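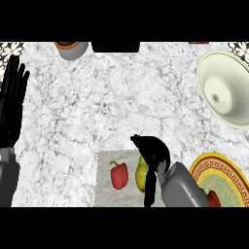 Segmentierung verliert Objekt, sobald die Hand darüber ist
Forum: Simulation und Wahrnehmung

jarek_p
Hallo zusammen, ich bitte zuerst um Nachsicht für mein Deutsch, es ist nicht meine Muttersprache.

Ich arbeite an einer Pipeline für zwei Arme mit mehrfingrigen Händen, alles in Simulation, Küchenszene. Die Kamera schaut von oben auf die Arbeitsplatte. Als Planer verwenden wir Tulon, die Wahrnehmung ist von uns selbst geschrieben. Solange die Hände weit weg sind, bekomme ich für Paprika und Birne saubere Masken. Wenn aber die rechte Hand über dem Schneidebrett steht, verdeckt sie die rechte Seite der Birne, und die Maske wird schmal. Der Schwerpunkt wandert dann nach links, in Richtung Paprika. Der Planer korrigiert das Greifziel, die Hand folgt, es wird noch mehr verdeckt, und so weiter. Am Ende greift sie zwischen die beiden.

Ich habe schon versucht, den Schwerpunkt über 4 Bilder zu mitteln. Es wird dadurch nur langsamer falsch.

Hat jemand dieses Problem sauber gelöst?

hagedorn_sim
Mitteln hilft nicht, der Fehler ist ja systematisch. Rechne die Pose der Hand aus der Kinematik und rendere daraus eine Maske des Roboters. Alles, was darunter liegt, ist für dich "unbekannt" und nicht "kein Objekt". Danach passt du die Form nur an die Konturpunkte an, die nicht an der Robotermaske liegen. In der Simulation hast du die Gelenkwinkel exakt, das ist ein Nachmittag Arbeit.

skullemum
Würde ich anders machen. Warum überhaupt nachschätzen, wenn die Hand schon da ist? Pose einmal bestimmen, solange die Sicht frei ist, einfrieren, greifen. Fertig.

hagedorn_sim
@skullemum Und wenn ein Finger die Birne anstößt? Dann fährst du auf eine Pose, die es nicht mehr gibt. Bei rundem Obst auf glattem Stein würde ich mich darauf nicht verlassen.

skullemum
Dann bricht man ab und fängt neu an. Fingerkontakt ohne geplanten Griff = Abbruch. Ich habe lieber einen dummen Ablauf, den ich verstehe, als einen Schätzer, der mir mitten in der Bewegung das Ziel verschiebt. Genau das ist doch hier passiert.

jarek_p
Danke euch beiden. Das Einfrieren hatte ich am Anfang, aber unsere Aufgaben sind länger, beide Arme arbeiten nacheinander am selben Brett, und nach dem ersten Griff stimmt die alte Pose vom zweiten Objekt nicht immer.

Zur Robotermaske eine Frage: Unsere Hände sind schwarz, und mein Netz hat die dunklen Bereiche bis jetzt nur über die Farbe ausgeschlossen. Am oberen Rand hat es dann auch schwarze Flächen als Hand markiert, die keine Hand sind. Ist das die gleiche Ursache?

F. Engelhardt
Ja, Farbe als Kriterium bitte ganz herausnehmen. Und prüfen Sie, ob die schwarzen Balken oben und unten mit ins Netz gehen. Wenn das Bild auf ein quadratisches Format aufgefüllt wird, müssen die Balken in der Maske als ungültig stehen, sonst lernt das Netz eine Kante, die es in der Küche nicht gibt. Bei uns in Parnmont hat dieser Fehler Ottmar Tiedemann und mich viel Zeit gekostet.

jarek_p
Das waren tatsächlich die Balken, vielen Dank. Sie waren beim Training dabei und nirgends markiert.

Ich habe am Dienstag die gerenderte Robotermaske eingebaut. Stand nach 100 Durchläufen: 3 Fehlgriffe, alle mit stark verdecktem Objekt. Das Ziel wandert nicht mehr zur Paprika. Für die letzten Zentimeter probiere ich jetzt doch den Vorschlag von skullemum, also Pose halten, solange zu wenig freie Kontur sichtbar ist.

skullemum
Sag ich doch.

hagedorn_sim
100 ist mir zu wenig für eine Aussage. Lass 2000 laufen und variiere dabei die Lage der Birne, auch liegend. Stehend verzeiht die Form viel.

jarek_p
Das mache ich über das Wochenende. Wenn jemand die Umrechnung von Gelenkwinkeln zur Maske braucht, kann ich den Code hier hineinstellen, er muss nur noch ein bisschen aufgeräumt werden.

F. Engelhardt
Gern, auch unaufgeräumt.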